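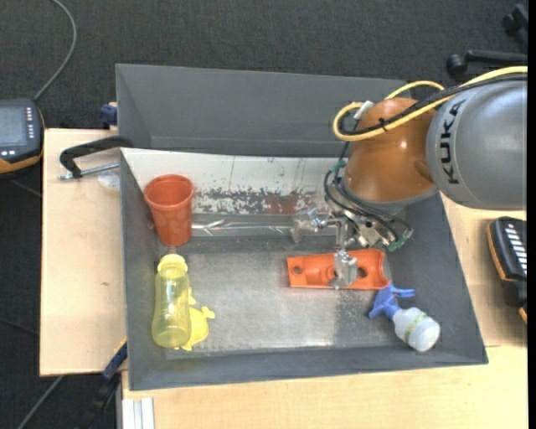

Print this page | E-mail this page

Bin Picking Cell: Equipment Plan and Budget
Student Project Report, Gradow Technical College

1. Purpose

This report sets out the equipment the project group proposes to buy for the bin picking cell during the coming year. The robot arm is already owned by the department and is not part of the request. The plan covers the gripper, the bin, the work surface and spare parts.

2. Gripper

Two suppliers were asked for quotes. Markero offered a two-finger gripper with a delivery time of 35 days. Lavitz offered a similar unit at a lower price, but its mounting plate does not fit our arm and an adapter would have to be made in the workshop. The group recommends the Markero unit. Spare fingers should be ordered with it, as a later order would carry a second shipping charge.

3. Bin and work surface

The walls and floor of the gray bin are scraped, and the finish is flaking in places. Worn surfaces of this kind could affect the camera results, so a new bin is included. The bin is held to the board with clamps. A fixed mount from Zürcher is listed as optional.

4. Test objects

No money is requested for test objects. Cups, bottles, toys and plastic parts will continue to be collected by the students.

5. Budget

The total requested is $2,000, to be paid in 2 parts. The first part covers the gripper and spare fingers. The second covers the bin, hoses and fittings, and should be released in November.

Last updated: Oct 11, 2022

Contact | Copyright Gradow Technical College | Back to top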